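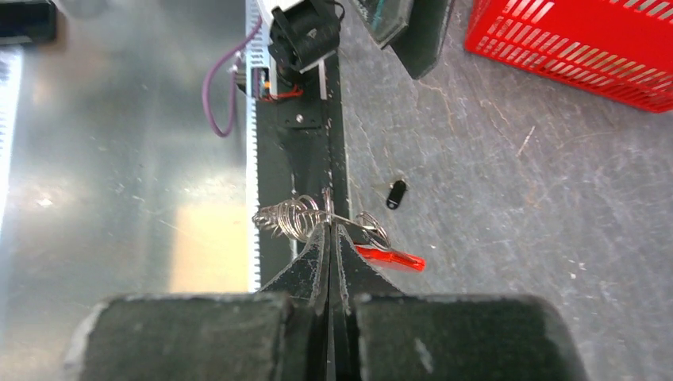
The Mota Hall Bench
Item no. 1725
$113 plus shipping
Updated 1/18/07

I've been building benches at Mivemwood for a good while now, and the Mota is the one I'd keep if I had to stop making all the others (please don't make me). It's a plain pine bench with a lift-up seat and an open shelf underneath, and it goes by the door. You sit on it to pull your boots off. You throw the mail on it. The cat will probably claim it by the weekend, and good luck getting it back!

I made the first one for our own back hall, where we'd been getting by with a kitchen chair that had one short leg. I drew it too deep the first time around and you couldn't open the closet, so the one I'm selling is the slimmer version. It sits close to the wall and the back edge is notched so it goes over most baseboards. If yours are the big tall kind you find in older houses, write me before you order and I'll cut the notch higher. No extra charge, it's a quick job on the saw.

The seat is solid pine, glued up from 3 boards. The legs are maple, left over from my chair making days and now bought in specially, so I can't call them leftovers anymore. Under the seat there's a shallow box for gloves, leashes, flashlights and all the keys that don't seem to open anything. The lid has a slow-closing hinge on each side. I held out against those hinges for years on account of the price, then I caught my thumb in June and changed my mind pretty fast.

Below the box is the open shelf. It takes shoes in a single row, or you can slide baskets in there and pull them out like drawers. Plastic ones are fine and so is wicker, though wicker does snag on socks. I don't sell baskets and none come with the bench, so measure the opening against what you've got at home before you go shopping. 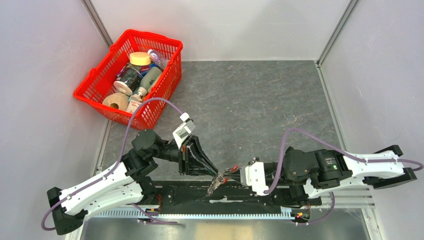 Red plastic basket with jars and bottles in it. Baskets not included.

Finish: you can have it in clear oil or in Sesotora, our name for a soft gray-green milk paint that I mix here. Sesotora takes longer to dry between coats, so add a week. Fadwa Tawfik, who does all our painting, would like me to mention that every batch comes out a touch different and she can't match a bench you bought last year. She's right. I've tried it behind her back and it looked awful.

Putting it together: the legs bolt on with the wrench in the bag. It's a job for 2 people if you want the legs straight, or one person and a wall. Snug the bolts up again after the first month, pine moves a bit when the heat's on.

Care: wipe it with a damp cloth. If the oil finish starts looking thirsty, rub in a little more and leave it overnight with the lid up.

Shipping and pickup: benches go out flat in one box from the Foredlow shop. You can pick up here too and skip the shipping, just call first so I'm not out on a delivery. Returns are fine within the month if it hasn't been bolted together.

Also in pine: the Mota coat rail, the Mota boot tray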